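3.2 Fiber and hair claims in the Clamville reports

Sighting reports are often treated as if the story and the physical trace stand or fall together. A witness says a large animal crossed the road, a tuft of hair is later found on a fence, and from then on the two are cited as one case. We think this habit does more harm than any single bad report. The story may be sincere and the hair may be real hair, and there may still be no link between them.

The Clamville reports show the problem well. The main account was given to the second author, Chornovol, by a man who had camped near the old quarry as a teenager. He remembered a tall gray shape at the tree line, a smell like a damp cellar, and a friend who refused to leave the car until morning. He told it plainly and did not ask for anything. We have no reason to think he made it up. We also have no way to check it, and neither did the local newsletter that printed it under the word "confirmed."

What the newsletter meant by "confirmed" was that a second person, walking the same slope years later, had picked up a wad of gray fibers and put it in a sandwich bag. The bag was passed from hand to hand, and at least one holder opened it indoors to show guests. By the time Grgić was allowed to look at the contents, nothing could be said about where any one strand had started out. The finder's own notes give the place as "up past the second bend," and there are two tracks on that slope with a second bend.

Supporters of the case have argued that the fibers "look like animal hair" and "do not look like cloth." We take this claim seriously enough to ask what cloth is supposed to look like. Most people picture a smooth woven sheet, and a tangled gray tuft does not match that picture. Household textiles are far more varied than that, and many of them shed.

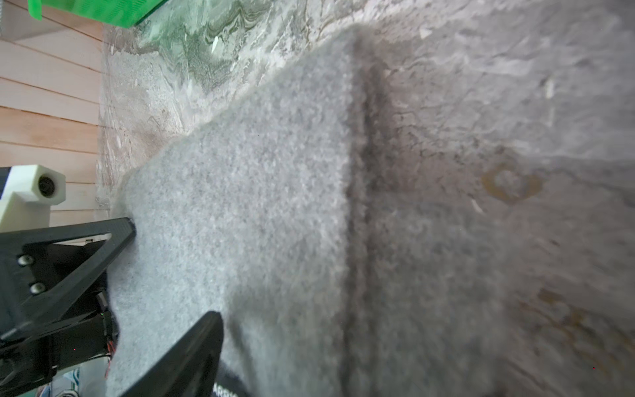 Figure 2. Gray fabric at close range.

Visual judgment is the weakest of the tests used in this case, and it is also the one most often repeated. In the newsletter and in later online threads, the wad was described as "fuzzy," "matted," and "too thick for a blanket." None of these words separates hair from fabric. The surface in Figure 2 is fuzzy and pilled, with small tufts standing up on it, and a loose pinch of something like that, found on a hillside and described from memory, could be given all three labels by an honest person. We do not claim that the Clamville wad came from a blanket or a pad. Our point is that the people who ruled it out did so with the naked eye and a strong wish for a particular answer. A microscope would have been a better start. As far as we can learn, none was used before the wad had been handled by everyone who asked.

The same trouble affects the reports collected under the Tymoshchuk heading. These are often put forward as the stronger set, on the grounds that there are 11 of them. Numbers of this kind should not impress us much. The reports were gathered by means of a notice that described the creature in advance, down to its color and the way it was said to walk. Anyone who had seen something else had little reason to write in. When the accounts agree with each other, they also agree with the notice, and we cannot tell which kind of agreement we are looking at.

Some of the Tymoshchuk accounts are quite different once the retelling is stripped away. One is a noise in the brush. Another is a shadow seen through a tent wall with a lantern behind it, which the witness first took for her brother and only later, after reading the notice, for something else. She says so herself in her letter, and we respect her for it. The summary that is usually passed around leaves that sentence out.

It has been put to us that a sceptical reader will always find a way to explain things away. Perhaps. We would answer that we have tried to explain very little. We do not know what the Clamville witness saw, and a guess about a deer or a bear standing upright would be no better supported than his own guess. What we reject is the step from "unexplained" to "explained by a creature," and the use of a poorly kept bag of fibers to make that step look shorter.

The Plonovine website now lists both sets as "trace-supported." We asked what standard was used and were sent the newsletter article. The article cites the website. We could not find a third source, apart from a forum post by a member using the name Dandureo, who says the hair "was tested and came back unknown." The post names no lab, no method and no date. A result of "unknown" can also mean that the sample was too dirty or too damaged to work with, so even a real report with that word in it would not settle the matter.

For the purposes of this paper we therefore class the Clamville and Tymoshchuk material as testimony only. The fiber wad is kept in our table with a note on its handling, so that readers can see why it was given no weight. Anyone holding part of the original sample, in a sealed container and with some record of who has opened it, is asked to contact the first author. Section 3.3 turns to the footprint casts, where the records are somewhat better and the arguments, on the whole, are worse.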